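Bench notes – 07/05/2019
Cords and chargers, front table

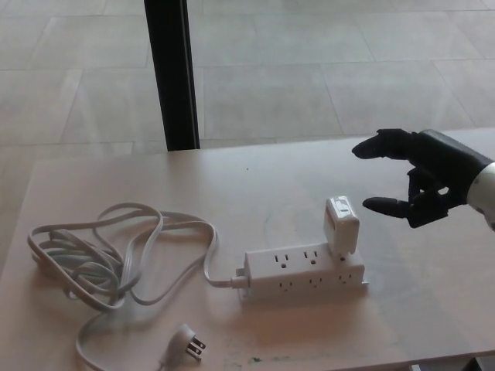

What was on the table

White extension cord with the power strip on it, small white charger plugged into the strip. Cord was in loose loops on the left side, crossing over itself. It's the flat type, which I like less for this because it wants to fold at the turns and then stays folded.

Table top needs a proper wipe. Swirly smudges all over, scuffs, and one dark greenish spot near the front edge. Try dish soap first. If it doesn't lift, leave it alone, the top is wood and I don't want to sand a hollow into it.

Winding

Tried three ways of putting up a flat cord.

Over the elbow: fast, but it puts a twist in every turn. By the last stretch the plug end was spinning in my hand. Not doing this one again.

Figure eight on the table: lies flat and comes apart without a fight. Takes up a lot of room, so the finished bundle has to be folded over once to go in the bin, and the fold springs open unless it's tied right away.

Hand loops, 14 inches long, starting at the strip: best so far. Let the cord turn over by itself between loops, don't force it. Leave 6 inches free at the plug end for the tie. Starting from the plug is worse, the strip swings around at the end and knocks into things.

Went with hand loops. Redid it 5 times to see if the loops came out the same length and they mostly did. The first two were sloppy, which was me and not the cord.

Ties

Flotance hook-and-loop straps hold well but the narrow ones pick up lint from the bin and quit gripping. The Mivham rubber ones are easier with one hand. I left one on a cord in January and it had gone sticky when I took it off last week – check the others before using them on anything white.

No tape. There is still gum on the gray cord from the last time.

Storage

Strips go in the Anghel bin, lid off, strip end down. Chargers come out of the strip before it goes in the bin. They catch on the side and bend the prongs, and we've lost two that way already. Loose chargers go in the shallow drawer with a label on each. The Protley labels are fine for this, the paper ones rub off.

Label for cords: length, date checked, and which bench it belongs to. Put it near the plug, flat against the cord. At the strip end it gets covered by the tie and you have to undo everything to read it.

To do

Soap on the green spot.
Measure this cord and write it on the label, I keep guessing.
Go through the rubber ties and throw out the sticky ones.
More wide straps, the narrow ones aren't worth reordering.
Ask if the second bin is still wanted over by the sink – would rather have it under this table.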